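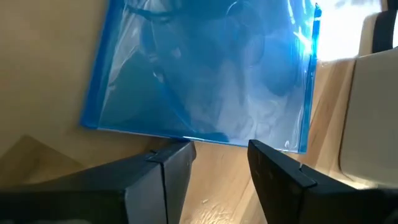 A two-finger gripper in front of a blue disc case, seen from the wrist camera.

Trokholm wrist kit: trial notes for media sorting

The Trokholm wrist kit is now on offer to members through the shared purchase plan. It consists of a two-finger gripper, a small wrist camera, an adapter plate and the cable set. The member price is 389 with the adapter plate included, against 400 when the parts are ordered separately. Orders placed before the end of October ship together from the Jultby warehouse.

We had one kit on loan and used it for the job most members have asked about, which is picking up disc cases and putting them in a rack. The arm was a Tabrizi bench model. Mounting took less than an hour, and most of that went into routing the camera cable so that it did not catch at the elbow joint. The clips in the box are too small for the Tabrizi's outer sleeve. We used hook and loop straps.

The test set was 54 cases, a mix of standard DVD and Blu-ray sizes, with clear outer sleeves on all of them. The gripper picked and placed 53 in the first full run. The one it dropped had a split sleeve that folded under the left fingertip. We taped the sleeve and the case went through on the next try.

Grip is adequate. The stepped fingertips suit a case edge well, and there was no marking on the plastic at the default force setting. At the highest setting the softer cases flexed and one popped open, so we advise staying at default for this kind of item. Paper slipcovers were not tested.

The camera is the weaker part. It is mounted close to the fingers and both tips stay in view, which helps with lining up. Glossy sleeves are a problem in strong daylight, however. Glare along the spine can wash out the edge of a case, and the detection software that comes with the kit then places the edge too far in. Turning off auto exposure in the settings menu improved this. A blind on the window improved it more. Members with a work area next to a window should plan for one.

The software runs on the Zernavard controller without changes. Other controllers need the bridge package, a separate download that has not been updated for the newest firmware. We had no trouble with the older version. The manual covers setup clearly but says very little about calibration after a fingertip swap. The steps are on the back page of the quick start card.

Spare fingertips are sold in pairs. The kit comes with one pair fitted and no spares. Ours showed light wear on the inner faces at the end of the loan and did not need replacing.

The loan kit is available for members to try on their own bench for up to two weeks. A deposit is required and the borrower pays return shipping. Please state your arm model and controller when you write in, so the right adapter plate can be packed.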